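The Fever Hospital at Rimineck

Before the isolation hospital opened at Rimineck, a family with scarlet fever in the house had few choices. The sick child was put in a back room, a sheet soaked in carbolic was hung over the door, and the other children were kept from school. In the crowded streets near the Sang, where one tap could serve 31 people, these steps did little to slow the spread.

The hospital was built on high ground outside the town, downwind of the nearest farms. It had two ward blocks of 14 beds each, a laundry, a mortuary and a lodge for the porter. The blocks stood 16 yards apart and were linked by a covered path open on both sides. Each block had its own kitchen, and crockery was not allowed to pass between them.
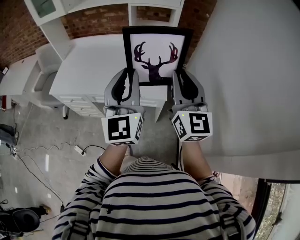
Rules on clothing took up more of the hospital's handbook than rules on medicine. Nurses changed at the lodge on arrival and again before leaving, and outdoor clothes were kept in numbered lockers. Ward dresses had detachable cuffs, which came off before any patient was washed or any dressing changed. Sleeves had then to be pushed up to leave the forearm bare, much as those of the striped top are in the photograph, and the arms were scrubbed to the elbow with soap and a nail brush. A nurse who moved from the scarlet fever block to the diphtheria block without changing could lose a week's pay.

Visitors stood outside and spoke through closed windows. Parents who lived as far off as Perkia relied on the newspaper, which printed each patient's number with a one-word report on their state. Toys brought in for a child stayed on the ward for good, and most were burned in May when the rooms were limewashed.

Admissions fell once immunisation against diphtheria became routine, and one block was given over to chest cases. The other was used as a store until the site was sold. The lodge survives as a private house on the Pleler road, with the locker numbers still painted on the wall of the rear passage.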